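Dolthorpe Dialect Archive: progress report to the Grostus Fund
April 12, 2026

Recordings
We have now catalogued 1,792 of the clips left to us on cassette, minidisc and one format that Gergely Szabó had to look up. Sound quality ranges from very good to somebody's uncle in a high wind. Gergely has cleaned up the worst of them and asks that the Fund never make him listen to the Uvby harvest supper again.

New interviews began in November. Cherry Mae Tolentino has completed 14, mostly in people's kitchens, where the talk is better and the kettle is louder. Two speakers gave us words for a blocked drain that appear in no glossary we own. A third denied having an accent at all, in the broadest one we have on tape.

The kitchen sessions run long. We budgeted an hour each and should have budgeted for lunch. The travel line is underspent as a result – the subsistence line would be too, if we had one.
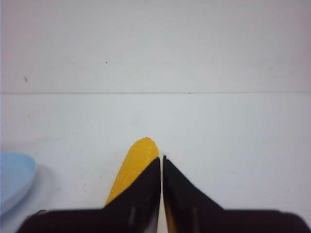
Transcription
Slower than promised. The first 100 transcripts are checked and the rest are waiting on an agreed spelling for "nowt", on which the Tan group and the Uvby group are not presently speaking. We propose to print both.

Money
Within budget. We ask to move the unspent travel money to transcription.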